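Teaching by Showing: Notes for Session 4

Posted in February by the course team
11 min read
9 comments | 28 shares

These notes go with the fourth session of the short course. They cover the two ways we ask people to show a robot a task: by taking hold of the arm and moving it, and by driving it from a distance with a second device. Read them before you come to the lab. The booking sheet for arm time is on the Grodora page, under the same login as last month.

1. What we mean by a demonstration

A demonstration is one complete run of a task, from the starting position to the finish, recorded while a person is in control. The recording holds the joint angles of the arm, the opening of the gripper, the pictures from the cameras and a clock. A set of demonstrations of the same task is what the learning program works from later. The program has no other source of information about what you wanted. If you always come at a cup from the left, it will learn to come at cups from the left, and it will have very little idea of what to do when something is standing on that side.

In this course one run counts as one demonstration even if it was slow or clumsy, provided it reached the end without a person touching the objects. Runs that were stopped halfway are kept in a separate folder. Do not delete them. We use them in Session 7, when we look at failure.

2. Showing by hand

The older method is to put the arm into a mode where the motors hold up its own weight and nothing more. You can then take it by the wrist and lead it. Most people find this natural within a few minutes. You feel the contact when the gripper meets the table, and you can tell from the resistance when a joint is getting near its limit.

There are three drawbacks. Your hands and forearms are in view of the cameras, and a program trained on those pictures may come to depend on them. The arm is also heavier to lead than it looks, so that small sideways movements come out jerky, above all at the start and the stop. And it is hard to work the gripper with the same hand that is guiding the wrist. The Meesuk handle, which clamps above the gripper and has a thumb switch, helps with the last of these but does nothing for the other two.

Leading by hand is still the right choice for tasks with a single path and a firm contact, such as wiping a surface or pushing a drawer shut. You will do one of each in the morning.

3. Showing by remote control

The second method keeps the person away from the arm. You hold or move a control device, and the arm copies the movement. We have two kinds in the lab. The Tureck controller is a small copy of the arm with the same joints in the same order. Bend its elbow and the big arm bends its elbow. The other kind is a hand-held grip whose position is tracked, and the software works out the joint angles needed to put the gripper in the matching place.

The joint copy is easier to learn and never asks the arm for a pose it can't reach. Its weakness is that you have to think about the whole arm and not only about the fingers. The tracked grip lets you think about the fingers alone, but it can lead the arm into awkward shapes, and near full stretch it may swing the elbow quickly to follow a very small movement of your hand. Keep the speed limit on until you have used it for at least 40 runs.

With both devices you lose the sense of touch. People new to remote control press too hard on the table and close the gripper too early. The cure is practice and a good line of sight. Stand where you can see both the gap between the fingers and the object, and move your feet if you need to before the run begins. Walking about during a run tends to shift the controller as well.

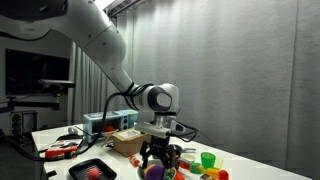
Toy food is used for most of the exercises. It is light, it comes in simple shapes and it survives being dropped. It also gives a fair spread of difficulty. Round pieces roll away if one finger arrives before the other, long pieces have to be taken across the narrow side, and anything sitting in a bowl calls for a straight approach from above, with the fingers opened only as far as the rim allows.

4. Dividing a task into stages

Before recording, write the task down as a short list of stages. For moving a piece of food from a bowl to a pan, the list might be: move above the bowl, lower, close, lift clear of the rim, carry, lower, open, move away. Eight stages sounds like a lot for a job that takes a few seconds by hand, but each of them can go wrong in its own way, and the list will help you to mark up the recordings afterwards.

Pause very slightly between stages for your first few runs. Once you are comfortable, leave the pauses out. A long stop in the middle of a recording teaches the program to stop there too, and it may never start again, as the picture before the pause and the picture after it are the same. This is one of the commonest faults in coursework. Trim idle time from the beginning and end of each run, but do not cut pieces out of the middle.

5. Varying the start

If every run begins with the objects in the same place, the program can do well by replaying one path and paying no attention to the cameras. It will then fail as soon as the bowl is moved by a hand's width. So the layout has to change between runs.

Move the target object every time. Move the other objects every few runs. Turn things as well as sliding them, and let some items stand partly behind others. Change the starting pose of the arm a little too. What should stay fixed is the camera position, the height of the table and the wording of the task.

Crowded tables come later in the session. Begin with the target and its container, record until your runs are smooth, and then add other items a few at a time. Things that share a colour or shape with the target are the most useful additions. A red ball and a red pepper on the same table will soon show whether the program is going by colour alone.

Leave yourself room to work. When the table is full, the path of the forearm matters as much as the path of the fingers, and so does any cable that runs along the outside of the arm. Turn the wrist slowly through its full range before the first run and watch the loops of cable as you do it. If they tighten, ask for help and do not try to force the turn.

6. How many runs

For the assessed task each pair hands in 40 accepted demonstrations, shared evenly between the two partners. Mixed operators are a good thing up to a point. Two people will have different habits, and the program sees more of the possible ways to do the job. But if one partner always picks from above and the other always from the side, the result can be a hesitant average that does neither. Agree on the general approach first and let the small differences look after themselves.

The practice set on the shared drive has 900 runs of a sorting task, made by earlier groups with the Tureck controller. You may train on it to check that your software works. You may not add it to your own set.

7. Checking the recordings

Watch every run once at double speed. Look for the following and note them in the log:

- camera pictures that freeze or arrive late
- the gripper closing on nothing
- a hand or sleeve in view
- an object knocked but not moved by the fingers
- a correction in the last few centimetres before the grasp

The last item is not a fault. Small corrections are valuable, because they show the program how to get back from a slightly wrong position. A set made only of perfect runs has nothing to say about that. Mark them with the letter C and keep them.

Check the timing as well. The Cetus recorder writes one line for each camera picture, and the gap between the arm clock and the camera clock is in the final column. If it grows steadily through the run, restart the recorder before going on. A run with a growing gap cannot be repaired afterwards with the tools we have.

8. Safety in the lab

Keep one partner at the stop button whenever the arm has power. The operator never holds the button as well as the controller. Rearrange the objects only when the arm is parked and the light on the base has changed colour. Tie back long hair and take off lanyards, in particular for the work by hand.

If the arm stops by itself, leave it as it is and read the message on the screen. Most stops come from pressing down on the table. Lift with the slow mode, return to the park position and begin a new run. The stopped one goes in the separate folder.

9. Before the session

Read section 4 again and bring a written list of stages for one task of your own choosing. It should use a single arm and a two-fingered gripper, and it should not involve liquid. Lab doors open at 9, and the first pair on the sheet should be ready to record by half past.

Slides and the log template are in the Session 4 folder.

Share this page (28) | View comments (9)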